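Hestalley Standing Desk Review: Nine Months In

Jul 30, 2021

I put off buying a standing desk for ages, and then last October my back made the decision for me. I ended up with the Hestalley, the two-motor version with the pale wood top, and I've been working at it ever since.
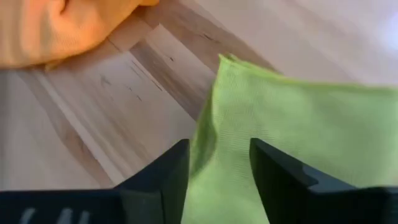 Ordering and delivery

I paid $395 for it, and of course the price went down to $383 the week after. I wrote to the store and they refunded the difference without a fuss, so points for that! It came in two boxes. The one with the legs is a beast. I got it up the front steps by flipping it end over end, and I don't recommend doing that if you like your neighbors (or your steps).

The top box had a crushed corner but there was so much foam inside that the wood was fine. The smaller parts come in little numbered bags, and I love a numbered bag.

Putting it together

I did it alone in one long evening, with a break for dinner. The instructions are mostly drawings and they're pretty good until you get to the crossbar, where the picture shows it flipped from how it really goes. I put it on, took it off, put it on again, said some words, and then noticed the holes only line up one way. If your crossbar is fighting you, turn it over.

You'll want a real screwdriver. The one in the bag is tiny and my palm was sore for two days. Also, flip the desk upright with somebody else in the room. I didn't, and it was kind of scary.

The top

I went back and forth between this and the black one and I'm so glad I got the light wood. It makes my dark little back room feel bigger. Coffee rings wipe off if you catch them the same day. I let one sit over a long weekend and there's still a faint mark near where my mouse goes, but I had to go looking for it just now. Any old soft cloth works for dusting, and I stopped buying the special spray after the first bottle because it left streaks.

The front edge is a bit sharp for my taste. My last desk had a rounded edge and my wrists miss it. I bought a padded strip from Arero that sticks on and it helps a lot, though I wish I hadn't needed it.

Going up and down

It's quiet! I've raised it during calls and no one has said a word. There are four memory buttons and I use exactly two of them. It slows down before it stops, so my water glass stays put.

At sitting height it's rock solid. At standing height there's some wobble side to side if I type hard, and my monitor does a little shimmy. I tightened everything again in the spring and that helped. If you're very tall I'd try one in person first, because I suspect it gets worse the higher you go.

How it compares

Before this I had a Wultent converter, the kind that sits on top of a regular desk. I paid $167 for it and used it for maybe a year. It did the job, but it ate up the whole desk and I had to lift it with both hands, so most days I just left it down. With a button I stand up three or four times a day and don't even think about it.

I also looked at the Macapagal, which has a nicer frame and a drawer, but the wait was long and I was tired of sitting on a heating pad.

The stuff I don't love

The cable tray is a joke. It holds one power strip and then everything else hangs down like spaghetti. And the controller sticks out just far enough for me to catch my hip on it when I walk past, every time, same hip.

Would I buy it again?

Yep. I'd get the bigger top if I had the room, and I'd order a better cable tray right along with it. My back still complains after a long day but nothing like last fall, and I've gotten used to standing for the morning email pile. I'll update this if the motors ever give me trouble.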